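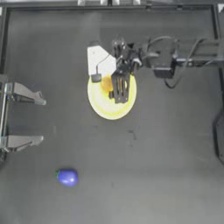 About Skedlow

Skedlow makes and sells play food and children's tableware: plates, bowls, cups, fruit, vegetables, and a few baked goods. We supply preschools, kindergartens, pediatric therapy offices, and families. Everything is designed at our building on Escobar Street, and orders are packed and shipped from the same place.

How we started

The company was started by Encarnación Cabello and Ramiro Pacheco. Encarnación had taught preschool and was used to replacing the play kitchen every year. The plates cracked, the paint came off the carrots, and the small parts went missing within a month. Ramiro had worked in housewares and knew people who could make a decent plate. They put together a starter box with seven foods and two plates and took it to schools nearby. The teachers who bought it asked for more vegetables, so the second box had more vegetables.

For the first few years we worked out of a rented unit behind a tire shop. We moved to Escobar Street when the shelving no longer fit. The front of the building has a small showroom, the middle is packing, and the back is where we keep samples and try things out.

What we make

The catalog currently lists 85 items. Most are single foods sold loose, so a school can replace one lost tomato without buying a whole set. The rest are plates, cups, serving pieces, and boxed sets.

Our vegetables are the best-known part of the range. The eggplant has been in the catalog since the second box and is still one of the top sellers. Children who have never eaten one will pick it out of a basket first, and teachers tell us it gets used as a telephone, a boat, and a baby. We have changed its shape twice. The current one has a fuller body.

Plates come in four colors. Yellow outsells the others by a wide margin, and if you order a mixed pack you will get more yellow ones unless you tell us otherwise. The plates are sized to hold one large food or a few small ones, with enough edge for a child to grip and carry across a room.

We also sell the Jarnasby line, a group of softer pieces for younger children and for therapy use. These are made in different textures so they can be sorted by feel as well as by color. The Jarnasby pieces are sold in their own box and are not included in the standard kitchen sets.

How we decide on a new piece

New items usually begin with a request from a customer. Valeriano Llorente, our product designer, keeps the list. He makes a rough version, and it goes on a table with the plates and foods we already sell. We look at whether it sits on the plate without rolling away, whether it looks like what it is supposed to be, and whether it can be confused with something next to it. A lemon and a potato were once close enough in shape that we redid the potato.

After that, samples go out to classrooms. We send them in pairs, and the teachers keep them for one term. They fill out a one-page form and mail it back along with the samples. We read the forms, but the condition of the samples tells us more.

About half of what we try does not make it into the catalog. We have given up on spaghetti three times.

Who we work with

We currently supply 102 schools and centers on a regular basis, along with a larger number that order once or twice a year. We also sell to therapists who work with children on grasping, sorting, setting a table, and following simple directions. Several of them asked for a plain set with no faces or printed patterns, and that became the Basics Box.

Mokov is our distributor for customers outside the United States. If you are ordering from another country, please contact them directly, as we do not ship overseas from Escobar Street.

The people here

Encarnación Cabello, co-founder. School accounts and catalog.

Ramiro Pacheco, co-founder. Manufacturing and purchasing.

Valeriano Llorente, product design and samples.

Macarena Urquijo, orders and customer service. If you call during business hours, you will probably speak to Macarena.

Bonifacio Iglesias, packing and shipping. He also runs the replacement parts shelf.

Replacements

If a piece breaks in normal use within two years, we will replace it. Send a note with the name of the item and where you bought it. You do not need to return the broken piece. For discontinued foods, Bonifacio keeps whatever is left over, so it is worth asking even if the item is no longer in the catalog.

Lost pieces are not covered, but single foods can be ordered at any time with no minimum.

Visiting

The showroom is open by appointment. Teachers are welcome to bring a class list and a budget, and we will help put together an order. Please give us a few days' notice in April, when most schools are ordering for the fall. Parking is in the lot on the left side of the building.

Page last updated July 9, 2025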